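**Wanted: people who eat packaged cake and don't believe the dates on it**

We are looking for 30 households to take part in a shelf life trial run from Brement. It pays, a bit. Please read the whole thing before writing in, as last time half the replies came from people who wanted free cake and had stopped at the second line.

The background is a claim. Drutum, a small bakery supplier, says its new wrapping keeps a soft cake "as good as fresh" for 90 days. I have been tasting baked goods for a living long enough to distrust the words "as good as". Their own test used a panel of staff, in their own canteen, at eleven in the morning, when people will eat anything. Poul Sveinbjörnsson, who wrote it up, has been decent enough to send us the raw scores and they are less cheerful than the leaflet.

So we are doing it again in ordinary kitchens.

## What you would do

- Take in a box of wrapped cakes and keep it wherever you normally keep such things. Cupboard, bread bin, top of the fridge, we don't mind, but tell us which.
- Open one every Tuesday and eat at least half before you score it.
- Fill in a paper form with 5 questions. There is a box for remarks. Use it. "Fine" tells us nothing.
- Keep the wrappers flat in the envelope provided and post them back at the end.

The cakes come with plain labels and a number. Some will be new and some will be old, and you won't be told which. If you think you've worked it out, write your guess down and keep it from the rest of the house.

## Who we want

Adults who buy this sort of cake with their own money at least now and then. We would particularly like people who live alone, people who work nights and anybody over seventy, all of whom get left out of these panels. You don't need a trained palate. I have met plenty of trained palates and most of them agree with whoever spoke first.

We can't take anyone with an allergy to egg, milk, wheat or nuts, or anyone who works for a bakery, a packaging firm or a supermarket. Sorry to Halfdan Blöndal, who has asked twice.

## What you get

£87 for the full run, paid after the last form arrives. There is no part payment for the first few weeks, and I know how that sounds. It was argued over and I lost. You may drop out whenever you like without saying why. Any cakes left over are yours.

We won't be calling you a "flavour ambassador" or asking you to post anything online.

## About the cakes

All are single portions in sealed plastic, the kind sold by the till or in a multipack. The trial ones will be plain sponge or a fruit flavour, and the size is much the same as other wrapped snack cakes you'll have seen. 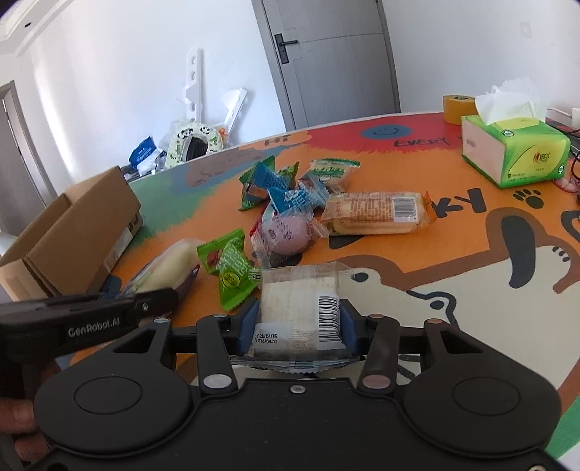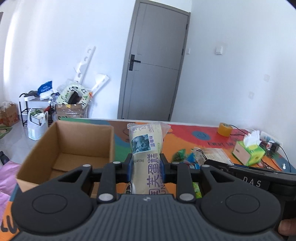 If the thought of eating one of these a week through the winter puts you off, believe the thought and leave the place for somebody else. We lost nine people that way in the last trial and the results for the final month were close to useless.

A word on safety, as Kazimiera Pawlak will be asked about it otherwise. Every cake we send will be inside its printed date on the day you are due to open it. If a wrapper is split or has gone puffy, or you see mould, don't taste it. Ring Kazimiera and she'll send another.

## How to put your name down

Write to Heiðrún Ladefoged at the Brement office, or leave a note at the front desk before 4 pm. Give your name, your address, who else lives with you and the last packaged cake you bought, with your opinion of it. Rude opinions are welcome if they come with a reason.

Boxes go out in December. Drutum will see the results when you do, and has no say in what we print.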